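Wunham releases Darnavum 4 with reworked grasp planner and dual-arm scheduling

2020-06-16 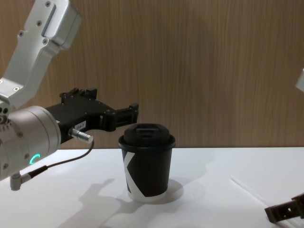

Wunham has released version 4 of Darnavum, its motion and grasp planning package for arms with parallel grippers. The release replaces the grasp candidate generator used since the first public version, adds a scheduler for cells with two arms on one table, and changes the format of the recorded logs. It is available now to existing license holders. New licenses are handled through Letton, which also maintains the hardware drivers.

The grasp planner is the largest change. Earlier versions fitted a box to the segmented point cloud of an object and generated approach directions from the faces of that box. The method worked on cartons and most tools but gave poor results on tapered objects. A paper cup was treated as a block as wide as its rim, so the planner asked for contact at a height where the wall was narrower than the model said. The gripper closed further than expected, the force threshold was reached late, and the cup wall could deform before the controller stopped the fingers.

Version 4 fits a small set of swept profiles in place of the box. For an upright object the profile is a radius as a function of height, estimated from whatever part of the surface the depth sensor returns. Contact width is read from the profile at the grasp height, and the fingers are opened to that width plus a margin set in the configuration file. If a lid or rim is detected as a step in the profile, the planner can be told to grasp below it, above it, or not within a given distance of it. The default is below.

Dark and glossy surfaces remain a problem for depth sensing, and black plastic lids are named in the release notes as a case where returns are often missing. The new generator does not fill such gaps by interpolation. It marks the missing band as unknown, and candidates that need contact inside the band are scored down. Users who want the old behavior can set the unknown penalty to zero, although Wunham advises against doing so with lidded containers that hold liquid.

The scheduler addresses cells where two arms share a work surface. Until now Darnavum planned each arm separately and relied on a stop zone to keep them apart, which meant that one arm waited outside the zone whenever the other was in it. The scheduler now treats the planned path of each arm as a volume that is occupied for a period of time. A path for the second arm is accepted if its volume does not intersect an occupied one during the same period, with a clearance that can be set per link. Gripper bodies and cable loops can be given their own clearance. Cables are modeled as a fixed envelope around the wrist, and the envelope has to be entered by hand.

When no path is free, the scheduler first tries to delay the start of the motion, then to slow it, and only then asks the planner for a new path. The order can be changed. In Wunham's internal tests, replanning first gave shorter cycles on simple layouts but produced elbow configurations that blocked the next motion, and the company left it off by default. Two arms is the upper limit in this release. The interface accepts a list of any length, but a configuration with more entries is rejected at startup with an error message.

Control changes are smaller. The approach phase is now split in two: a coarse motion to a standoff pose with the jaws open, and a slow straight-line motion from there to contact. The perception module takes a fresh depth reading at the standoff pose and corrects the target before the second phase begins. If the correction exceeds a set distance, the motion is canceled and the object goes back into the queue. Previously the correction was applied without a limit, and a bad segmentation could send the gripper toward the table. A table plane check has been added at the same point.

The log format breaks compatibility with older files. Joint states, gripper commands, camera timestamps and planner decisions are now written to a single file with a common clock. A converter is included and handles logs from version 3. Logs from version 2 must be opened in version 3 and saved again before conversion. The viewer, Minami, has been updated to read the new format and can show rejected grasp candidates together with the reason for each rejection. It runs as a separate program and does not need a license.

A preview build went out in February to six sites. Reports from those sites led to the distance limit on corrections and to a change in how the scheduler handles an emergency stop. In the preview, a stop on one arm released its occupied volume at once, so the other arm could plan through the space where the first was standing. In the final version the volume is held until the stopped arm has been homed or cleared by an operator.

Known issues listed with the release include slow startup when collision meshes are loaded over a network drive, an incorrect unit label in the clearance dialog (the value is in millimeters), and occasional duplicate candidates on objects that are nearly symmetric. The duplicates do not affect execution but increase planning time.

Configuration files from version 3 load without changes, except that the stop zone entry is ignored if the scheduler is enabled. Sites that depend on the stop zone for reasons of local safety approval should leave the scheduler off until the approval has been reviewed. Version 3 will receive driver updates through Letton but no further planner fixes.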